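Iteck had its studio open to visitors again in September, in the old Salow building, and I went mainly for the platform fighter they have been testing since spring. The working title is Prurkitz. The build on the floor was locked to 21 characters and 10 stages, running at 60 frames per second on fixed hardware.

Visitors were taken through in small groups. The first stop was the input room, where controllers are checked for latency before anyone is allowed to argue about game feel.

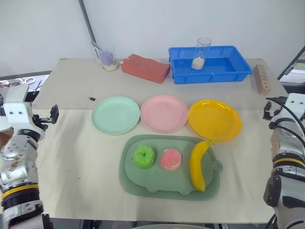 Photo: Miłosz Sikora

The shield system got the most time. A shield has 500 points at full size and drains while held, so a player who turtles will lose it in a few seconds. When it breaks, the character is stunned for a period that depends on current damage. Grabs ignore the shield entirely, and a grab started on the same frame as a shield drop wins. That last rule was changed twice this year, according to the designer at the desk, and may change again.

Launch distance uses damage taken, character weight and the strength of the move. The studio also applies a stale move penalty: a repeated attack loses power until other attacks have landed. The queue holds the last nine hits. Projectiles count toward it, but throws do not. 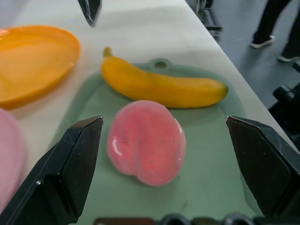
Toy fruit on a cutting board

Bandara, the heavy grappler, was the character most people picked at the demo stations. Her command grab has a short windup and can be aimed up or down, but a miss leaves her open long enough for a full combo. Her recovery is poor – one jump and a rising move with little sideways reach. I lost four stocks to the same ledge before I learned the timing.

Netcode was covered in a short talk after lunch. The game uses rollback with up to seven frames of prediction, and input delay can be set per match. Iteck has logged more than 3000 online test matches so far.
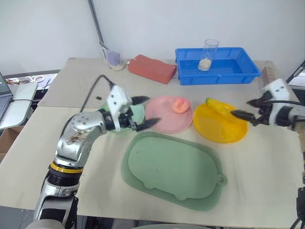

Replays are stored as inputs only, which keeps the files small but means an old replay will not play back correctly after a balance patch. The team plans to keep earlier versions of the rules inside the client to get around this. Training mode shows hitboxes and frame data, with a step button for single frames. Items were switched off in the build and questions about them were not taken.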